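冬のテーブルかざり 製作スタッフ募集(未経験の方、歓迎です)

はじめまして、季節の小物をつくっている「アリアガ(Arriaga)」と申します。この募集のページを開いてくださって、ありがとうございます。少し長くなりますが、お茶でも飲みながらゆっくり読んでいただけたらうれしいです。

私たちの工房では、毎年冬に向けて、小さなツリーや枝かざりを一つずつ手で仕上げています。喫茶店のカウンターや旅館の帳場、ご家庭の食卓の隅にちょこんと置いてもらえるような、あまり大きくないものばかりです。おかげさまで今年は「Lamby」という小ぶりのシリーズに660個のご注文をいただきまして(うれしい悲鳴です!)、いまの顔ぶれではとても手が足りなくなってしまいました。そこで、一緒に手を動かしてくださる方を四名お迎えすることにしました。

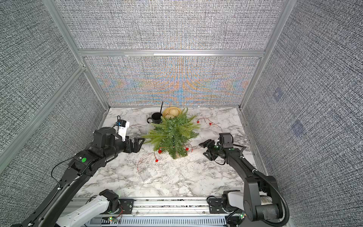 お願いしたいのは、枝の整え、ライトの取り付け、リボン結び、それから袋詰めまでのひととおりです。人工の枝は箱から出したままだとぺたんとしているので、指で一本ずつ起こして、どこから見てもふんわりするように広げていきます。赤い実のついた銅色の細いワイヤーのライトは、ツリーのまわりにくるくると伸びているところから巻きはじめるのですが、引っぱりすぎると癖がつくので、最初の何日かは先輩の手元をじっくり見ていてくださいね。実が片側に寄らないように巻くのが腕の見せどころで、慣れてくると不思議と夢中になります。

指導はドゥルセ・ケサダが担当します。枝ものの仕事が長く、教え方はのんびりしています。うまくいかなければほどいて巻き直せばよい、という人なので、不器用だからと心配なさる必要はありません。材料の仕入れと出荷はファウスティーノ・メンドサが受け持っていますので、重い箱を運んでいただくことはほとんどないと思います。

もうひとつ、今年から「Lavico」という、飲みものや軽い食べものと並べて楽しむ卓上かざりの試作も始めました。かざりだけを眺めているとつい豪華にしたくなるのですが、湯気の立つお茶やおやつの隣に置くと、ちょうどよい大きさや色がよくわかります。製作の合間に、こうした置き合わせの相談にも加わっていただけたらと思っています。
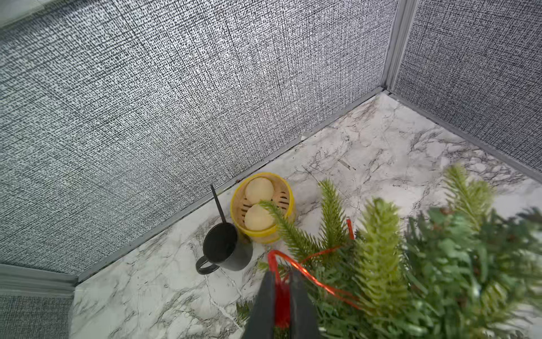
リボンの仕事は、じつはいちばん好みが分かれるところです。きっちり左右をそろえたい方もいれば、少しゆるいほうが好きという方もいて、どちらの結び方にもちゃんと出番があります。Lavicoでは、つやのある赤いリボンを緑の枝にゆったりと輪にして添え、クリーム色のまんじゅうがのった丸い蒸籠や黒いマグのそばに置くような、肩の力の抜けた組み合わせを考えています。「うちの食卓ならこうするのに」という思いつきがある方は、どうぞ面接のときに聞かせてください。

【仕事の内容】
人工の枝を使った季節かざりの製作、検品、袋詰め
卓上かざりの試作への参加(ご希望の方)

【募集人数】
4名

【応募していただける方】
細かな手作業が苦にならない方。年齢や経験は問いません。週に二日から、お子さんの学校やほかのお仕事に合わせてご相談ください。

【お支払い】
通常の時給のほか、研修を終えた方には袋詰めまで仕上げた完成品1個につき80円の手当をおつけします。交通費は1日700円まで支給いたします。

【持ちもの】
エプロンと、使い慣れたはさみがあればお持ちください。工房のものを使っていただいてもかまいません。

【応募の方法】
お名前、ご連絡先、来られそうな曜日と時間帯を書いて、このサイトのお問い合わせ欄からお送りください。志望の動機は一行でも、長いお手紙でも結構です。これまでに作ったものの写真があれば、編みものでもお弁当でもぜひ添えてください。楽しみに拝見します。

面接は工房で、お茶をお出ししながら行います。枝を少しさわっていただきますので、袖をまくりやすい服でお越しください。お会いできるのを、一同心待ちにしております。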